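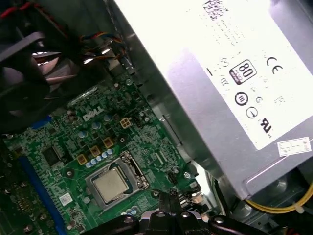 Workshop notebook, Pinholm bench room
Tuesday, November

Got zapped by the door handle again before I even had my coat off, so today I'm finally writing up the humidity stuff properly. It's been scribbled on sticky notes since the heating came on and half of them have lost their stick.

Quick recap for anyone who's been over at Ratalden and missed the fun. The radiators run all night now, the air in here gets horribly dry, and everybody has been crackling like a wool sweater. The rolling chairs are the worst of it. Stand up fast, touch the cabinet, ouch. We want 40 percent relative humidity at bench height during working hours. This morning at 8 the Tefera meter by the window said 24, and the one on the shelf over the sink said 31. That's a silly big gap for a room of 236 square feet, so before touching the humidifier I wanted to know which of the two was lying.

Salt test, done over the weekend. Bottle cap of table salt, enough water to make it slushy (wet sand, not soup), cap and meter together in a zip bag, squeeze most of the air out, leave it alone. It should settle at 75. I gave each meter a whole day because the last time I got impatient and wrote down junk.

Window meter: 71
Sink meter: 76
Spare from the drawer: 74, and the display is fading, needs a battery

So the window one reads low by 4, which I've written on masking tape on the back. PLEASE don't peel it off. The sink one is fine as is. Correct this morning's number and you get 28 by the window against 31 or so at the sink, and I can believe that, what with the cold glass and the radiator right under it. I know one salt point doesn't tell you much down at the dry end, but it's what we've got. 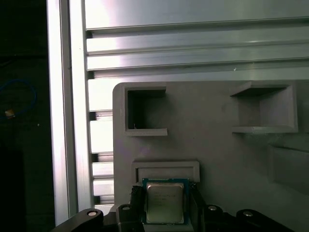
Humidifier

The Mollness is back from the closet. It had a ring of white crust in the tray from last winter (my fault, I put it away without draining it). Soaked the tray in vinegar over lunch, scrubbed it with the old toothbrush, rinsed it twice. The wick is stiff as cardboard down one edge. I turned it over and it's still pulling water up, but I don't love it. New wick is on order 793, together with the bench mat cleaner and the drawer labels.

Ran it on low from 10, parked by the door, and the numbers just sat there. Moved it to the stool in the middle of the room at noon and things got going! By 2:30 the window meter was at 35 corrected and the sink at 38. I'd still like to try it up on the filing cabinet, but then the cord has to cross the walkway and I'd be the first one to trip on it.

It went through most of a tank between 10 and 4. Please fill with distilled if there's any left, otherwise tap and we'll live with the crust.

Mats and wrist straps

Went over the straps while I was in the mood. Tested each one on, snug against skin, and wiggled the cord at both ends while holding the test button. There are 3 that drop out when you wiggle. Two of those are just loose at the snap and came back after a squeeze with the pliers. The third has a break somewhere in the coil, and I cut the plug off so it can't sneak back into the tray.

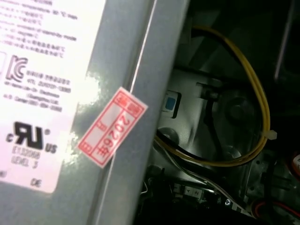 White spec label on gray metal: KC mark, and the RU mark lower down.

The mats were grubbier than I expected. Somebody has been using the window spray on them, and I think it leaves a film, because the wet paper towel squeaked all the way across. Used up the last of the proper mat cleaner on the long bench. The short bench gets done when the order comes in. Until then go easy on it, and no window spray!

Also moved the foam and the bubble wrap off the end of the long bench and onto the top shelf. I peeled a sheet of bubble wrap off the roll at four and heard it crackle from arm's length, even with the humidity up. The pink bags can stay where they are.
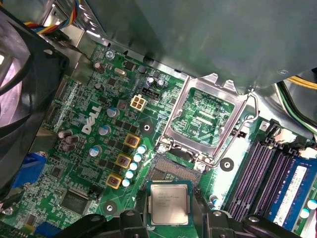
Back to the chairs. I tried the cheap fix, which is a wipe of diluted fabric softener on the seat of the blue one, left to dry while I swept up. Got up and touched the cabinet ten times, no snap. Did the same with the untreated gray chair and got bitten on the second go and again on the fifth. Not much of an experiment, same shoes and same sweater, but I'll do the gray one tomorrow if the blue one doesn't leave marks on anyone's pants. It does smell like laundry in here now.

Readings at 5, window corrected:
Window 37
Sink 39
Radiator knob turned down one notch at 4:15

To do:
Battery for the spare meter
Read both meters first thing, before the heating is touched
Ask Ratalden if they have a spare wick lying around
Empty the Mollness tray on Friday night, and leave the lid off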